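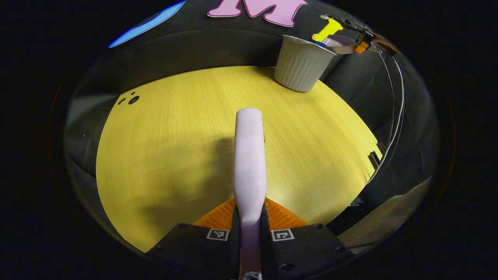
Week 6 notes — from marker pixels to gripper width
Module: Robot Software 2, A. Amadi

Rough notes, tidy version goes up before the lab. Bring last week's calibration file, you will need it.

1. What we want
For every frame: tool pose, plus how far open the fingers are. Pose comes from the tracker (week 5). Width comes from the two square markers, one each side on the mounting plates. No encoder used.

2. Steps
Undistort first. Fisheye lens, so the ordinary pinhole model is hopeless near the rim — use the fisheye one.
Detect markers, keep only the two IDs in your config. Drop the rest.
Get each marker's position in the camera frame, take the sideways distance between them, subtract the closed value. That's your width.
Clip at zero. Small negatives are noise, big negatives mean left and right IDs are swopped.

3. Missing detections
Happens all the time. Glare, blur, a finger in the way. One marker lost: mirror the other about the centre line, flag the frame. Both lost: interpolate, but only over gaps of 11 frames or fewer. Longer than that, cut the episode in two.
The Plorance set has 2,271 frames, and 143 of them lose at least one marker. Check your count against that before you go on.

4. Two grippers
Each tool has its own camera and own clock. Line up the clocks BEFORE resampling. Last year almost 86 ms of offset went unnoticed in one group's data and the policy learnt to let go early. Plot both widths on one axis and look at teh peaks.
Also: both tools into one world frame. Relative pose between hands is an input too, don't throw it away.

5. For the lab
Run edetti_width on the practice log, then write your own gap filler. Hand in the plot and the code — no report. Questions to Adesuwa, after the lecture or on the forum.

Still to add: the filter derivation, see handout 4 for now.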